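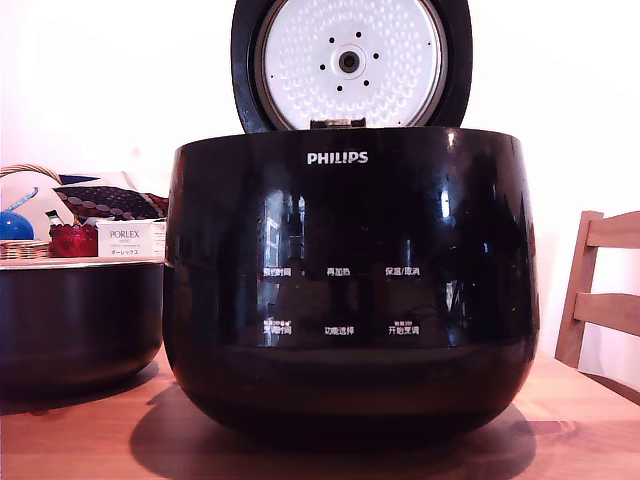

Who Decides in the Municipality? Local Councils and Their Money in the District of Montes

Project report, second year, Public Administration
Sarahí Robles and Araceli Maldonado
July 11, 2019

1. Introduction

The district of Montes has two municipalities, Arkero and Nustareck. Both have an elected council and a mayor, but the mayor is chosen in a different way. In Arkero the voters choose the mayor directly. In Nustareck the council chooses the mayor from its own members, at the first meeting after the election. We wanted to know if this difference has an effect on how the yearly budget is decided.

Our first plan was to compare also the schools and the roads of the two municipalities. Our supervisor told us that this was too much for one term, and we agree with her now.

2. Legal background

A municipality in our country has only the powers which the law gives to it. It may collect a tax on property, give building permits, and take care of water, waste and local roads. It may not change the rate of income tax or make rules about the police. The present Municipal Act is from the year 2000. Before it, the budget of every municipality had to be approved by the district office. Now the council approves it, and the district office can only send it back if there is a mistake of law.

The Act says that the mayor proposes the budget and the council votes on it. It doesn't say how much time the council must have for reading it. Each municipality decides this in its own standing orders.

3. Method

We read the minutes of the council meetings, which are public. For Arkero we found 261 budget decisions and for Nustareck 229. A budget decision means for us any vote on the yearly budget or on a change to it during the year. We put them in a table and noted who made the proposal, if it was changed before the vote, and the result.

In March we also visited the town hall of Nustareck and spoke with two members of the council. They asked us not to write their names. In Arkero we sent a letter twice but we did not receive an answer before the end of the term.

4. Results

In Arkero almost 70 per cent of the proposals came from the mayor and were accepted without a change. In Nustareck changes before the vote were more common, especially for the water network and for the repair of the old market hall in Codosard, a village that belongs to the municipality.

The minutes of Nustareck are also longer. The secretary there writes down the reasons each member gives, while in Arkero usually only the result is written. This made our comparison more difficult, as a proposal in Arkero could have been discussed and changed informally before the meeting.

5. Discussion

It is possible that a directly elected mayor feels stronger in front of the council. One of the members in Nustareck told us that their mayor "must come back to us every time", and that she considers this normal. However, the standing orders are different too. In Nustareck the members receive the budget three weeks before the vote, in Arkero only one week. We can't separate these two causes with our material.

For a next project we would recommend to include municipalities from another district, and to ask for the interviews earlier.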